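4.3 Thermisches Verhalten und Wahl des Trägermaterials

Wir haben im vorangehenden Abschnitt gesehen, dass die Phasenlage der beiden Spuren zueinander bei konstanter Temperatur recht gutmütig ist, und es wäre natürlich schön, wenn man es dabei belassen könnte. Leider steht ein Drehgeber selten in einem klimatisierten Messraum. Frau Quaye, die bei uns den größten Teil der Klimaschrankmessungen betreut hat, wies schon früh darauf hin, dass die Indexspur empfindlicher auf Erwärmung reagiert als die Inkrementalspur, und wir sind ihr für diese Hartnäckigkeit sehr dankbar - sie hat uns vermutlich einen ganzen Fertigungsdurchlauf erspart.

Verglichen wurden 2 Trägermaterialien: das glasfaserverstärkte Laminat von Hanus und eine keramisch gefüllte Variante, die uns Herath in kleiner Stückzahl überlassen hat. Die Codescheiben wurden im Juni geätzt und danach ohne weitere Nachbehandlung auf die Naben geklebt. Die Signale haben wir mit dem Auswertegerät Wundix aufgenommen, das über einen eigenen Abgleich der Offsetspannungen verfügt; wer die Messungen wiederholen möchte, sollte diesen Abgleich vor jedem Temperaturzyklus neu anstoßen und nicht, wie wir es anfangs getan haben, nur einmal am Morgen.
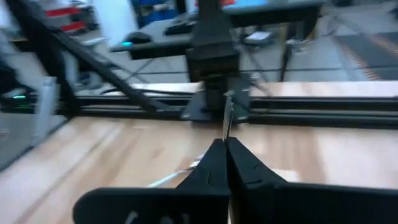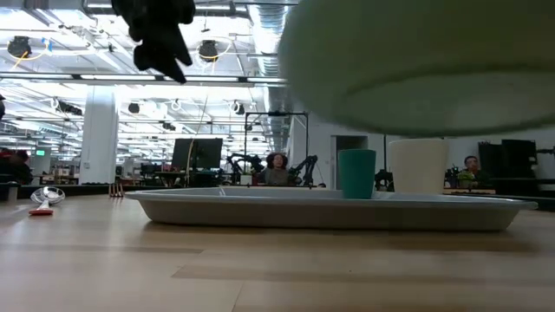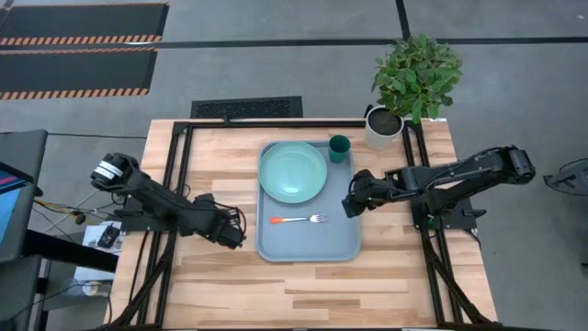
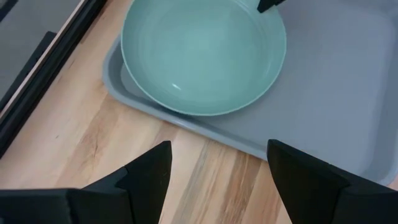 Abbildung 7: Greiferfinger mit Metallstab (erstes Bild), Tisch mit Tablett und Bechern (zweites Bild), Tablett mit Teller, Becher und Gabel zwischen zwei Armen (drittes Bild), geöffneter Greifer (viertes Bild).

Die Ergebnisse fielen freundlicher aus, als wir befürchtet hatten. Über 200 Temperaturzyklen blieb der Winkelfehler des gefüllten Materials praktisch unverändert, während das Laminat anfangs eine kleine, aber gut reproduzierbare Drift zeigte, die sich später beruhigte. Wir deuten dies als Setzvorgang der Klebeschicht und möchten ausdrücklich dazusagen, dass Frau Todorova hier anderer Meinung ist und eher an eine Feuchteaufnahme des Laminats denkt. Beide Erklärungen vertragen sich mit den Daten. Eine Trocknung der Scheiben vor dem Kleben würde die Frage wohl klären, ließ sich aber im Rahmen dieser Arbeit nicht mehr unterbringen.

Etwas ausführlicher müssen wir noch auf den Luftspalt eingehen. In der Auslegung nach Carroll und Breathnach wird er als fest angenommen, und für kurze Naben ist das auch völlig in Ordnung. Bei unserer längeren Nabe wandert die Scheibe beim Erwärmen jedoch merklich auf den Abtastkopf zu, so dass die Amplitude steigt und der Komparator für den Index früher schaltet. Im Lirkitz-Aufbau haben wir deshalb die Schaltschwelle an die Amplitude der Inkrementalspur gekoppelt - eine einfache Maßnahme, die mit wenigen Bauteilen auskommt und die wir für ähnliche Geber gern weiterempfehlen. Der Einfluss des Lagerspiels wird in Abschnitt 5 gesondert behandelt.

Zuletzt aktualisiert: 19. Nov. 2020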